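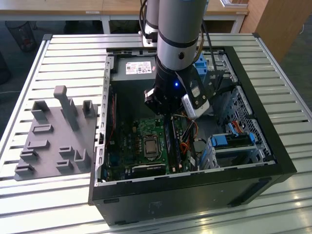
Old office tower as a file server, worth it or not?

Forum: Home Servers and Storage
Replies: 9

shahbazi_b
Our office is clearing out desktops and I can have one for nothing. I want to put it in the hall closet and use it for backups and family photos. Two people, three laptops. My brother-in-law says I should skip it and buy a small two-bay box. What would you do?

tinplate
Take the free one. Backups don't need a fast processor. Spend the money on drives.

Naltau
I'd go the other way. I ran an old tower for years and it pulled 51 watts doing nothing. The two-bay box I have now pulls less than half of that. It depends on what you pay for power, but it runs all day and all night.

tinplate
So set it to sleep. Mine wakes at 2 a.m., takes the backups and shuts off again.

shahbazi_b
I'd like the photos to be reachable in the evening too, so sleeping all day is fine but not all night. Is there anything I should check on the tower before I carry it home?

gemechu_k
Things I look at on any old tower, in order:

1. Fans and dust. Spin each fan by hand with the power off. If it grinds, replace it.

2. Drive bays. Count on using two at least. Plastic latches are handy, but they get brittle, so don't force them.
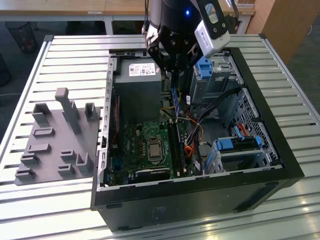

3. Power supply. Read the label for the wattage and check how many drive plugs you get. I replace any supply I don't know the age of.

4. Clock battery. If the date resets every time you unplug it, put in a new coin cell.

5. Old drive. Wipe it or hand it back to the office. Ask first what they want done with it.

Gemechu Kumsa

Naltau
Good list, but number 3 is my point. New supply, new fan, two new drives, and the free computer isn't free anymore. I paid 104 for my box used, without drives.

gemechu_k
A decent used supply was 28 the last time I bought one. You need the drives either way, so leave those out of it.

liltau
Does the case matter for heat? I have mine in a closet with the door shut and the drives sit at 40 C most of the summer.

gemechu_k
That's fine for drives. I'd start to worry if they stayed well above that. Leave a gap under the door and don't stack towels on top of the case.

One more thing for the OP. When you have the side off, lay the case flat and work from above. It's a lot easier to see where the cables go, and you won't drop a screw down behind the board. 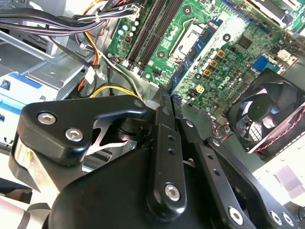
Tie the spare leads back toward the supply so they stay out of the fan. Then boot it with the side still off and watch the fans for a minute before you close it up.

tinplate
Agree with all that. I'd also run a memory test overnight before trusting it with photos.

Naltau
And keep a second copy somewhere else. Two drives in one case is still one case, whichever one you pick.

shahbazi_b
Thanks. I'm going to take the tower, buy two drives and put a meter on it for a month. If the power use is as bad as Naltau says, I'll move the drives to a small box. The second copy will go to my sister's place on a portable drive. Will report back in April.

Bahman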